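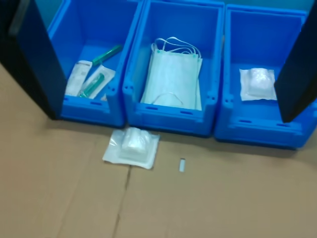 Lip balm, hand cream and nail products lose their quality faster than most people expect, and February is a good month to go through them. Winter is when we open the most tubes and finish the fewest. Take everything out of drawers, coat pockets and bags and put it in one place before you decide what to keep. Open-top bins like these blue ones, with the front edge scooped low, work well for sorting: one for lips, one for hands and one for nails. You can see what is inside without digging.

**Lips**

Start with the balms. A balm that has gone grainy is usually still fine to use. The graininess comes from shea or cocoa butter that melted and set again slowly, often in a car or near a radiator. A balm that smells like old cooking oil or crayons should go in the trash. The oils in it have turned, and they can irritate lips that are already cracked.

Pots need more attention than sticks, as you put your finger in them. If you have had a cold or a cold sore, throw out any pot you used during it. Sticks can be wiped with a tissue and the top layer cut off with a clean knife, but with a cold sore I would throw those out too.

Hayley Lightfoot at our Tunstall salon has stopped recommending balms with menthol or camphor to clients with very dry lips. They feel cool for a few minutes and many people then put on more, and more after that. A plain balm with petrolatum or lanolin, put on after a glass of water and again at bedtime, does better for most people. If you are allergic to wool, skip the lanolin.

**Hands**

Look on the back of the tube for the small drawing of an open jar. The number beside it is how many months the cream should last after opening. Write the month you opened it on the bottom with a marker. If the cream has split into water and oil, or the color has changed, it is done.

People often ask how much to use. For both hands, an amount the size of a hazelnut is plenty. Put it on the backs of the hands first and rub them together, then work what is left into the knuckles and around the nails. Most of us squeeze it into the palm, where the skin is thickest and needs it least.

With all the hand washing and sanitizer this past year, we are seeing a lot of sore skin between the fingers. Let sanitizer dry fully before you put cream on. At night, use a thicker ointment and wear cotton gloves if you can stand them. Cracks that bleed or do not close within 2 weeks should be seen by a doctor.

**Nails**

Thickened polish can be saved with a few drops of polish thinner. Do not use remover. It thins the polish for a day and then leaves it stringy, and it will chip sooner. Close the bottle, roll it between your palms and leave it for a few minutes before you try it.

Cuticle oil is worth keeping by the bed or the kettle, wherever you will see it. A cheap one used daily does more than an expensive one used on Sundays. Glass files can be washed with soap and an old toothbrush. Paper files that have gone smooth should be thrown away.

**Salon notes**

The Jokbridge salon will stock the Wamenier hand ointment again from next week. It comes in the 200 ml tub only. Howard Greenwood is keeping a list at the desk for anyone who wants one put aside, and you can call or email to be added.

The Drolitz cuticle oil has a new cap with a brush in place of the dropper. The oil inside is the same, and the price has not changed.

Clean empty tubs and bottles can be dropped off at either salon when you come in. Please rinse them first and take off the pumps, which our recycler does not accept.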